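Erkutness Announces Expansion of Its Trultcombe Site

The Board of Erkutness has approved the expansion of the company's Trultcombe site, where its memory controllers have been designed since 2000. The investment will bring the number of staff employed there to 852 and will add a second test laboratory to the existing building. Work is due to begin in March.

Demand for low-power controllers has grown steadily among makers of household equipment, and the company expects this part of the business to overtake its older desktop range within 5 years. Orders for the desktop range will continue to be met from Illthorpe. 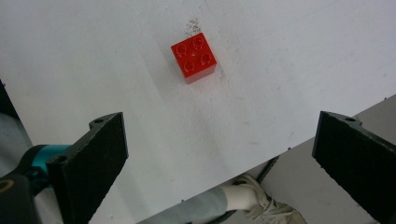
A red two-by-two building brick on a white tabletop.

Razia Ghumman, Director of Operations, told shareholders that the company had considered 8 locations before deciding to remain in Trultcombe. "Our engineers are settled here, and our principal suppliers can reach us within the hour," she said. The existing agreement with Siddiqui for the supply of packaging materials has been renewed on unchanged terms.

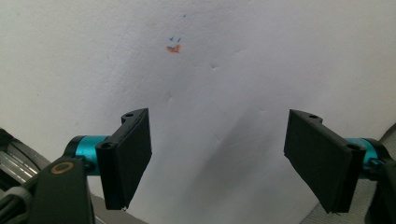 Appointments

Isamu Kuroda has been appointed Head of Product Design and will report to Ms Ghumman. Fouzia Naqvi succeeds him as manager of the Illthorpe office. Enquiries concerning vacancies at either site should be addressed to Rafferty Abernathy in the Personnel Department.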